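Visit report: Gresasholm open day, Tarnlow site
Sun 23 December

Gresasholm opens its Tarnlow building to outside visitors twice a year, in June and again just before the holidays. I missed the June date. The winter one is shorter and covers the household storage side only: wine racks, shelf inserts, plate stands and small drawer units. Entry was free with a booking, and groups were kept small enough that everybody could hear the guide.

The tour starts in the timber store. Boards are stacked on spacers and left to settle before cutting. Moisture is read with a pin meter at both ends of the board, and the readings are chalked on the end grain. Anything out of range goes back to the bottom of the stack. The store was cold, and the guide kept this part short.

Cutting and drilling are done in the next bay. The rack parts are cut in batches of 500, and the drilling jig is checked against a steel gauge every 80 pieces. I asked what happens to a batch when the gauge fails. The answer was that all pieces since the last good check are set aside and measured by hand. Rejects are cut down for drawer runners where the length allows.

Wine racks took up most of the afternoon. The main problem with a small tabletop rack is that it has to stand level with an uneven load – a few bottles on one side and nothing on the other. Gresasholm tests for this at the bench before a design is released. A rack is loaded on the left, then on the right, then along the top row only, and the lean is recorded each time. 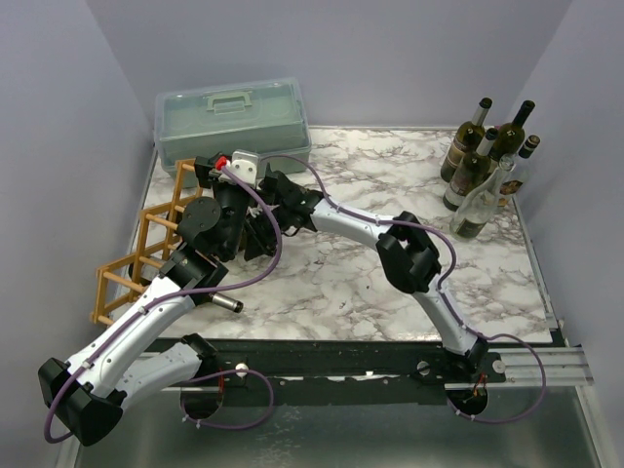

The limit for lean is 3 millimeters at the top corner. Designs that exceed it usually get a wider foot or a lower top row. A second test covers surface wear, in which the rack is pushed a short distance across a hard top and brought back, for 1000 cycles, after which the feet are inspected under a lamp. Felt pads are not fitted at the factory. The company's view is that pads collect grit and mark the table sooner than bare wood does. I would have liked to see data on that, but none was on display.

Finishing was closed to visitors. A side table held sample blocks in oil, wax and a water-based lacquer sold under the name Bevulus. The lacquer blocks felt slightly rough along the end grain. The oiled ones were smoother, though the oil needs renewing at home and the care sheet does not say how often.

The last stop was packing. Racks ship flat with the dowels in a paper bag, and the instructions run to a single folded sheet. Finished cartons are stacked by order number for collection by Nic Aodha, the regional carrier.

Parking is behind the timber store and fills early. The site shop takes cards only.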